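Bench notebook, Gekov cell (sim side)
1 November 2023

Started the day wanting to collect faucet demos and spent the first hour on the space mouse again. The driver update flipped the yaw sign, so every time I twisted left the wrist went right, and I drove it straight into the table twice before I thought to check. Sign is fixed in the config now. If you pull the teleop branch and the arm feels possessed, pull again!

What I'm after

Custero wants the lever task in the next batch: come down over the left handle, close on the lever, swing it through a quarter turn, let go, back off. It sounds like nothing. I did it with the hand-guided arm on the real bench last January and got decent demos in an afternoon, because your hands just know when the lever is pushing back. Through the space mouse you get none of that, so you're flying by eye and by the little force readout in the corner (which lags, more on that below).

Settings for this run

Teleop scale turned down to slow for the last bit of the approach, normal everywhere else. I bound the switch to the left button so I don't have to let go of the puck.
Logging at 57 Hz. Yes, I know, odd number, it's what the loop settles at on this machine when rendering is on. Leave it alone, the resampler copes.
Episode cap 460 steps. Anything longer than that is me dithering and should be tossed anyway.
Lever hinge damping is the stock Solura value. I tried doubling it to make the handle feel more like the one on the bench and the fingers slid right off the tip, so back it went.
Shadows off, plain gray table, black background. We can randomize looks later when we replay the trajectories, no point paying for it while I'm driving.

How the driving went

First few tries I came in from the side, fingers level with the lever, and kept clipping the spout with the body of the gripper. There just isn't much room between the pieces. Coming straight down from above is far easier to steer, and you can see both fingers most of the way, so I switched to that and stuck with it. The trick (for me anyway) is to stop high, get the wrist lined up with the lever, and only then drop. If you try to twist and drop together you end up chasing yourself, and all that wobble goes into the demo and the policy will happily learn it.

The swing is where I'm still clumsy. The lever tip moves on an arc and the puck wants to go in straight lines, so my path comes out as a sort of polygon with the gripper tugging at each corner. It got better when I started feeding in a little yaw all the way through instead of fixing the angle at the end. I'd love a mode that locks the tool to the hinge axis, but then it's not really a free demo any more, and I go back and forth on whether I care.

Force readout: three frames behind at least, I think, going by when the lever starts to move on screen. I stopped looking at it. Jaunzems controller log has the true contact times, so use those if you're labeling phases, please don't use mine.

Order of work for each episode

1. Reset, let the arm settle, check the levers are at their start angles (the reset script sometimes leaves the right one a hair open).

2. Fast down to hover height over the left handle, then slow scale. Line up the wrist and ease down until the fingers are at the lever. I pause for a breath before closing so there's a clean boundary in the log.
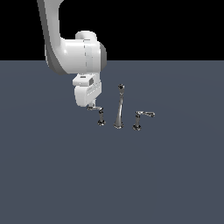 3. Close, swing with yaw fed in, hold at the end of travel, open.

4. Straight up before any sideways motion. I lost a good one by sliding off toward the spout too soon and catching it on the way out.

5. Mark keep or toss right away. I tried doing it in a batch after lunch and couldn't remember which ones had the bad release.

Where it stands

Target is 500 kept demos for the left handle and I'm nowhere near it, my wrist gave out before the patience did. The kept ones are in the shared folder under faucet_left, tossed ones too in a subfolder, don't delete those, I want some near misses for the recovery set.

Right handle next. It sits a bit nearer the front than the left, so the hover pose needs redoing, don't just mirror it. Also want to swap the space mouse for the leader arm and drive a few episodes with each to see if the corners in my swing go away. Leader arm needs its shoulder cable reseated first, the connector is on the shelf with the green tape.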